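Home | News | Features | Instruction | Rooms | Subscribe

The Long Rail at Grurnutlow

Ask five pool players for the best safety they ever saw and you'll get five arguments and a cold plate of fries. I know, I've done it, and I've paid for the fries. But ask anybody who was in the back room of the Grurnutlow on that Monday in February and they'll all tell you the same one, with their hands, using the salt shaker as the cue ball.

I should back up. The Grurnutlow is a one-pocket room. Sure, there's a bar box by the restrooms for people who want to play eight-ball and yell, but the good table is a nine-footer behind a half wall, and on it they play one-pocket, which is the slowest and meanest and (I'll fight you on this) the most beautiful game you can play with a cue. You get one pocket. The other guy gets one pocket. First to eight balls. It can take twenty minutes or it can take your whole evening and part of your marriage.

The Monday match was Erasto Magesa against Jabari Mfinanga, race to 3, winner gets the Brostine cue that had been hanging over the register since before I could legally drink there. Jabari was the favorite. He'd run the table at the Punen Open the year before and he shoots like a man with a bus to catch. Erasto drives a bread route, gets up at an hour I don't recognize, and plays as if every ball has been lent to him and he has to give it back clean.

They split the first four games. So it was 2 apiece, getting toward midnight, and the room had gone quiet in that way where you can hear the ice machine drop.

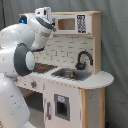
Jabari needed one ball. One! Erasto needed four. There were five left on the cloth, and two of them were sitting so close to Jabari's pocket that Nafula Magesa, Erasto's sister, had already put her coat on. She told me later she wasn't giving up, she was just cold, and I've decided to believe her.

Now, the normal play there is to take a foul. You roll up behind something, give a ball back, and hope. I'd have done it. Kamran Jalali, who has taught half the players in town and was sitting next to me chewing a straw to death, whispered, "Take the scratch." Everyone was thinking it.

Erasto walked around the table twice. Then he got down on the cue ball and hit it softer than I thought you could hit a ball and still have it arrive. It went up the long rail, brushed the first of those two hangers off toward the side, kissed the second one out along the end rail, and died. I mean it froze flat against the cushion, with the 12 ball tucked in front of it like a door. Jabari couldn't see a thing. He had no shot at his pocket, no shot at much of anything.

"I said a word," Kamran admits. "My mother was a very polite woman and I said it anyway."

Jabari, to his great credit, tapped his cue on the floor. Then he kicked three rails at the stack, hit it thin, and sold out. Erasto made four balls in a row, none of them hard, all of them awful to watch if you happened to like him. The last one rattled, thought about it, and fell.

I caught up with Jabari a few weeks later at Urio, the cue shop, where he was getting a new tip put on. I asked if he still thinks about it. "I think about my kick," he said. "The safety, there's nothing to think about. He got me."

Joyce Mosoti, who owns the room, has a small piece of chalk mark on the rail where the cue ball stopped. She won't let anyone wipe it off, though when she had the table recovered the mechanic moved the thing over by an inch, and there's been some bad feeling about that. She charges the same for the table as ever.

And Erasto? He plays with the Brostine on Mondays and his old house cue every other night. He says the Brostine's too pretty to miss with. I've lost to both of them, and I'm down to him again next week, race to 3, if he's off the route in time.

Contact Us | Advertise | Copyright, all rights reserved | Back to top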